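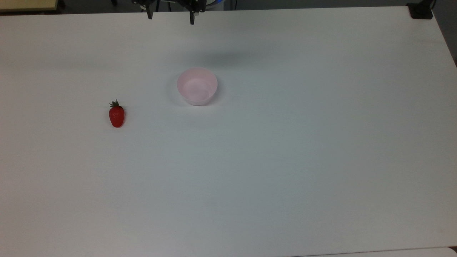
Ticket: label printer keeps skipping every second label
Opened by: Hajnalka Erdős
Product: Stinska desktop label printer, Boltatix driver
Status: Open

Hi Tostus support, me again, sorry! The label printer has gone weird and I've got 35 jars of marmalade to label before the market, so any help would be lovely.

It was fine on the old roll. I swapped in a new one (Khattak brand, same size according to the box) and now it prints one label, feeds a blank, prints one, feeds a blank. The colour of the light stays green the whole time, so it reckons it's happy.

Tried so far:

Turned it off at the wall, waited 5 minutes, turned it back on. No change.

Ran the calibration by holding the feed button. It spat out 12 labels in a row and then stopped, which I'm guessing isn't normal?

Cleaned the sensor with a cotton bud. A bit of grey fluff came off and I got very excited, but nope.

Reinstalled the driver. Now it's forgotten my favourite template as well, grrr.

Update, Feb 15, 2026: found a setting called Gap Height and it was on 5 mm. I measured the gap on the new roll and it's 2 mm. Changed it, and the last few have come out without blanks! Could you leave this open while I get through the rest of the jars? I'd still like my template back too, if it's saved somewhere.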